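Policing the Dindarness march: notes for talk
Razia Tarar, 22/06/2026

Start without slides. Ask who has been on a march where they were stopped and searched. Wait for hands.

The official version first, read it straight: a peaceful crowd of 400 set off from Kaczorowski Square in December, a hard core broke away, police "restored order," 154 people were arrested. That was on every front page by breakfast.

Then the question I keep coming back to. If the hard core was small, who were the 154?

Arrests are a headline number. Charges are the number to ask for, and it took me months of letters to get it. Three. Say it slowly. Three people charged, out of 154 taken off the street. The rest were held overnight and let go with a sheet of paper.

I don't say the police made it all up. Windows were broken at the Roner bank branch and I've seen the repair bill. But I'd like somebody to show me how a broken window on one corner leads to a cordon two streets away, with schoolkids inside it.

(If heckled here: yes, I was inside the cordon. Yes, that colors my view. Move on.)

Crowd size. The organizers said 2000. The police said 400. I believe neither. Organizers count everyone who ever meant to come, and police count whoever is left when it gets cold. Newspapers print one or the other depending on who picked up the phone. Ask how it was counted. Usually you get silence.

Next, Clalereo. The campaign group's own report has problems too and we should be adults about that. It leans on witness statements with no times on them. It calls the cordon "illegal" on page one, and no court has said so. I wish they'd cut that word. 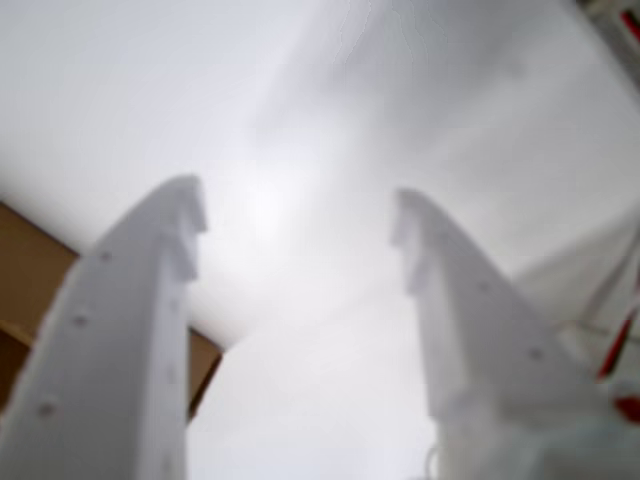
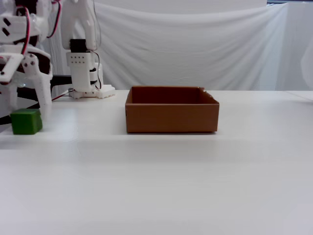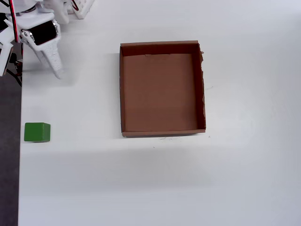

White gripper at upper left, tabletop. 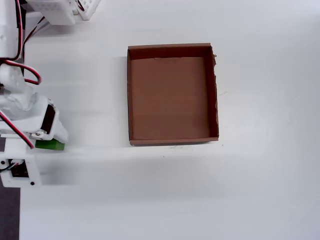

Back to the inquiry. The city promised an independent one. The terms allow it to look at "communications between agencies" and that's it. It can't call the officers who gave the order. It can't ask for the radio logs. So what is it going to find? My guess is that communications between agencies could have been better.

Read the line from the mayor's letter if time allows: "lessons will be learned." Ask who is doing the learning.

What I'd want instead: the logs, the name of whoever signed off on the cordon, and a date for publication. Don't promise the audience we'll get any of it. I've asked twice.

Questions. Somebody will ask whether marching does any good. I don't know. Say so. Then take the next one from the back of the room, the front row always gets too much time.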